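Rules for Robots and the People Beside Them

Have you ever wondered who tells a robot how to behave? Grown-ups who work with robots have rules, just as you have rules for crossing the road, and they spend a surprisingly long time talking about them over cups of tea. At our workshop in Niddale we have 42 on the wall (you'll be glad to hear we won't go through them all!).

The first one is about space. A robot arm can swing further than you'd think, so before anything moves we all learn how far it reaches, and that patch belongs to the arm while it's working.

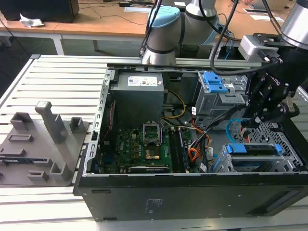
Next comes speed. When people are close by, a robot should go slowly, a bit like you do when you're carrying a very full bowl of soup. Slow gives everyone time to think, and time to say "stop!" if something looks wrong.

Then there's squeezing. Robot fingers can be strong, and the inside of a computer is full of small parts that don't like being pinched, so we start with a gentle grip and only add more if it's needed.

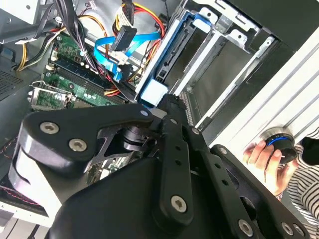 Stopping matters most of all, and every new helper at Niddale practises it more than 30 times before they do anything else. They learn where the stop button is, and they learn to press it without feeling silly. Pressing it by mistake is fine, and we never grumble.
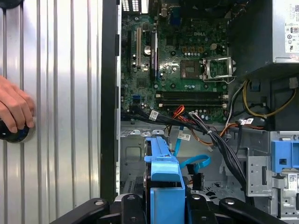 We also have a rule about electricity, and this one is for you as well as for us: never open a computer, or anything else with a plug, unless a grown-up who knows how is with you and it has been unplugged.
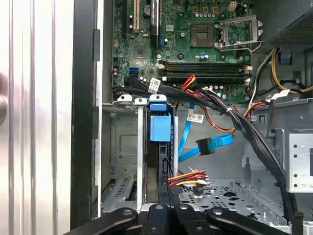 Britness Young Makers, Robot Safety Team

Would you like to write some robot rules of your own? Pick a job, such as laying the table, and think about what could get bumped, dropped or squashed. Two or three good rules are plenty to begin with. Ask a friend to be the robot and see if they can follow them!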